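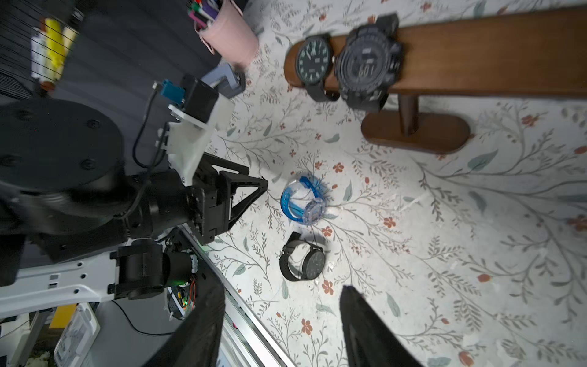
Branches, leaves and small rust-orange flowers on white, with four watches.

# Jaltwood Pattern Notes

We use cookies to remember your settings. Accept | Manage

Hello, and welcome! This folder holds the written notes for 145 repeat patterns drawn for the Jaltwood home collection (wallpaper and curtain cloth, mostly, plus a few cushions that got away from us). Maja Chmielewska drew the bulk of them and I typed up the notes, so any spelling trouble is mine.

## What you'll find

- `patterns.csv`: one row per pattern, with its name, repeat height and color list
- `notes/`: longer remarks on how each one was drawn
- `retired/`: 20 patterns we no longer print, kept because people still write in asking to match old curtains

Repeat heights are in millimeters. The tallest is 300, and please do check that column before you order paper, as a tall repeat eats up a lot more of the roll than you'd think! Color names are the ones we used in the studio. "Drasusach" is a gray-green, and "Henare" began as a brown and drifted toward brick over the years, so go by the ink numbers if the two disagree. 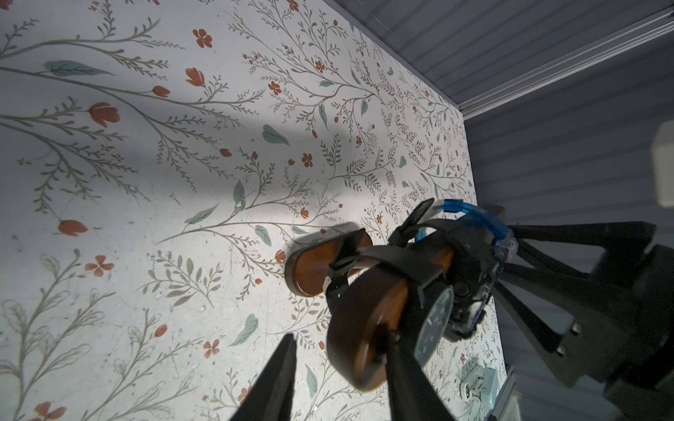 Kamran Azimi wrote to say that the half-drop repeats were listed as straight ones in the first version, and that he'd hung a whole hallway before he noticed. I'm so sorry, Kamran. The `drop` column was corrected on August 1, 2018, and the old file is gone.

## Using the notes

Free for teaching and for your own home. For print runs over 2,000 meters, please write to Azadeh Asadi first.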